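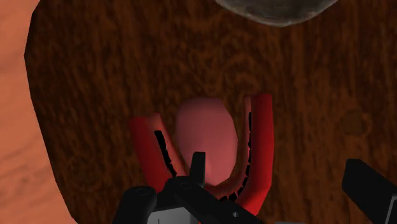

Dark brown against light, with plenty of grain in both.

2018-03-15

The shop has gone on to what the letter calls a flexible week. I have worked at Zollgate, in the homewares branch by the bus station, long enough to remember when the week came in one size, and I'd got used to it.

The letter is two pages and uses the word "together" more than my wedding did. From now on the rota goes up on an app called Plernilum, which sounds like something you'd take for your knees. Shifts appear on it 60 hours before they start. If you don't press the green button you are taken to have agreed, and if you do press it you have also agreed. Danuta Sikora, our union rep, asked the area manager what the button was for. He said he'd take that away and come back to her. He has taken it away.

I should say that I don't mind working evenings. I'm no use at parties and there's nothing on. What I mind is the split. On Monday I did ten till one, went home, ate soup standing up in my coat, and went back for four till seven. The bus takes most of an hour each way when it's raining, so I spent longer getting to work than some people spend avoiding it.

There is a payment for all this. It is 125 pounds, once, before tax, in September, provided you are still there and haven't turned down more than two shifts. Hrvoje on deliveries worked out what that came to per split day and then wouldn't tell us, which I took as kindness.

The union has 2639 members across the company and wants to ballot the lot. I've been to one meeting so far, upstairs at the Liyanage, where the radiator can't be turned off and the window can't be opened. Tadeusz Ostrowski spoke for a long time about 1994. Then we voted to ask for a week's notice of shifts and no splits under four hours, and somebody asked whether we could also do something about the staff microwave. That was carried too, with more feeling than the rest.

Ballot papers go to home addresses. If you've moved, tell Danuta, and do it before her holiday. I'm on at ten tomorrow, unless the app has had another idea since tea.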